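## 4. Comparing hands in the kitchen world

By now the simulator opens, the arm homes itself, and you have driven it around with the default two-jaw gripper. Good. This is the part of the guide we like best, where you swap the hand and try the same job again!

Stamia ships with two hands ready to load: the two-jaw gripper you already know, and the Fistura multi-finger hand. Both bolt to the same virtual wrist, so nothing about the arm has to change. You will run the same pick with each and compare the logs.

### 4.1 Before you start

- Close any other Stamia window. Two copies fighting over one controller port is the most common support question we get.
- Check that the controller port in `settings` is 911. Older installs used 329, and the hand will load but sit there frozen.
- Save your scene. Swapping a hand resets every object to its starting pose.

### 4.2 Load the hand

1. Open **World > Kitchen > Counter pick**.
2. Press **Pause**. The swap button stays gray while physics is running.
3. Choose **Wrist > Swap hand > Fistura**.
4. Wait for the status line to read `hand ready`. The first load builds the collision shapes and can take a while. Later loads are quick.
5. Press **Play** and run **Wiggle**. Each finger should close and open in turn.

> **Note:** If one finger twitches but won't close, its joint limit file didn't load. Repeat step 3. If that doesn't help, delete the `cache` folder and start again from step 1.

### 4.3 Set the grip

The two-jaw gripper has one number to worry about. The Fistura hand has a whole panel of them, and it's great fun to play with, but please start from the preset so your results line up with the ones in section 5.

1. Open **Grip panel** and pick the preset **Wrap, medium**.
2. Set **Close steps** to 259.
3. Set **Force cap** to 30 percent.
4. Leave **Thumb lead** off for now.
5. Click **Apply**, then **Store as A**.

**Caution:** Don't raise the force cap past the yellow mark while the hand is touching something. The solver will try to push the fingers through the object, and the object usually leaves the kitchen at high speed. No harm done to your computer, but you lose the run.

### 4.4 Run the pick

1. Select the canister as the target. The bottle and the plant stay in the world as obstacles.
2. Choose the **Steep overhead** view. You can change views mid-run, and the log won't care.
3. Press **Approach**. The arm stops short of the target and waits for you.
4. Nudge the wrist with the arrow keys until the palm lines up with the long side of the canister.
5. Press **Close** and watch the contact bars. You want them to rise close together.
6. Pause when the bars level off, and look at the wrap before you lift.

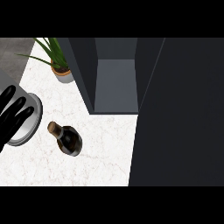

**Mateos documentation desk**
*Simulation guides writer, Dramholm office*

With the canister lying on its side, the fingers should curve across its body like this. Keep an eye on the lid end too. A wrap that creeps onto the raised rim tends to give jumpy contact readings, and sliding the wrist back a few taps clears them up nicely. The corked bottle is close by on the right, so make your corrections in small steps and look again after each one.

7. Press **Lift**, let the arm hold for a few seconds, then press **Lower**.
8. Click **Save log** and add `wrap_A` to the name.

### 4.5 Now do it with the two-jaw gripper

Pause, swap back through the **Wrist** menu, and repeat 4.4 with the same target and view. Skip the grip presets; the two-jaw gripper ignores them. Save this log as `jaw_A`.

Open both files in **Compare** and look at these lines first:

- `slip`: movement of the object inside the grip during the hold. Lower is better.
- `contacts`: how many touch points the solver kept from start to finish.
- `recover`: whether the grip settled again after the built-in wrist shake.

Run each hand several times before you pick a favorite. One lucky lift can fool you (it has fooled us). When you have a set you trust, turn **Thumb lead** on, store it as B, and go around again. It's a small checkbox with a surprisingly big effect on round objects, and we'd love to see your logs on the Stamia board.

If the compare window opens blank, see 7.2, *Logs saved while paused*.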